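Prurkine Kids
Home > Your Body > Skin

How Does Skin Mend Itself?

Question 269 from our mailbag: "When I cut my finger, how does my skin know what to do?"

What a good thing to wonder about! Almost everybody has had a cut or a scraped knee, and most of us stop thinking about it once the bandage is on. Underneath that bandage, though, your body gets very busy indeed.

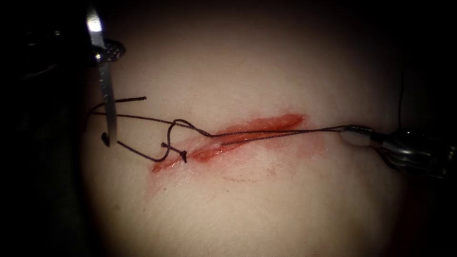
By the Prurkine Kids team
Your Body pages | Reading time: a glass of milk and a cookie

Let's start with skin itself, because there is more to it than you might guess. It has layers, a bit like a cake. The top layer is called the epidermis (say it like this: ep-ih-DUR-mis). It's very thin, thinner than a page of your notebook in some places, and it keeps water in and germs out. There are no blood vessels in it at all, so if you scratch only the very top you may not bleed even a drop.

The next layer down is the dermis. That one is thicker, and it's where you'll find tiny blood vessels, the roots of your hairs, the little glands that make sweat, and the nerves that tell you a cat is soft or a stove is hot. Under the dermis there's a layer of fat that works like padding. In many places on your body the top two layers together are only about two millimeters thick, which is not much for something that has to put up with bicycles, rose bushes and little brothers.

Step one: stop the leak

When a cut reaches the dermis, it opens some of those tiny blood vessels and out comes the blood. The first thing the vessels do is squeeze themselves narrower. Then small bits in your blood called platelets start sticking to the edges of the gap and to each other. They call for help, too – they let out chemicals that bring more platelets along – and soon there's a sticky plug. Long, stringy threads called fibrin weave through the plug and hold it together, rather like yarn tangled up in a pile of leaves. Now you have a clot. When the clot on the outside dries and hardens, we call it a scab.

Step two: clean up

Have you noticed that the skin around a cut can turn pink or darker than usual, and feel warm and puffy? That's because extra blood is flowing there, carrying white blood cells. White blood cells are the cleaning crew. They gobble up germs and bits of dirt and broken cells, and they go on doing it for a few days. It can feel sore, and it's often the part where people get grumpy about their knee.

Step three: fill the gap 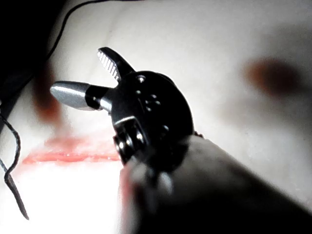
Once the cleaning is going well, the building can begin. Cells called fibroblasts crawl into the gap and make collagen, a strong, stretchy material that your skin is already full of. New blood vessels grow in, thin as anything. Up at the top, skin cells along the edges of the cut start to divide and creep toward each other underneath the scab. When they meet in the middle, the gap is covered, and a while later the scab falls off by itself. (Please let it! If you pick it off early, the cells underneath may have to do some of their work over again.)

Step four: make it stronger

You'd think that would be the end, but your skin keeps tidying for months afterward. The first collagen goes down in a hurry, and bit by bit it gets swapped for tougher collagen in better order. With a deep cut, the mended place is called a scar. Even a very good scar only gets to almost 80 percent as strong as the skin was before. Hair doesn't usually grow from a scar, and it doesn't sweat, either.

Why do some cuts need stitches?

If a cut is deep or wide, the edges may sit too far apart for the cells to cross easily. A doctor or nurse can bring the edges together with stitches, special glue or thin strips of tape. The skin still does its own mending. It just has a much shorter way to go. First the doctor usually gives you medicine to make the spot numb, so what you mostly feel is tugging.

What you can do

Tell a grown-up. Press on the cut gently with something clean, and keep pressing for several minutes without peeking. Then rinse it under cool running water and put a bandage on. If it won't stop bleeding, if it's gaping open, or if it gets redder and more sore as the days go by, a doctor should have a look at it.

Words to remember: epidermis, dermis, platelet, fibrin, collagen, scar

Next in Your Body: Why do fingers go wrinkly in the bath?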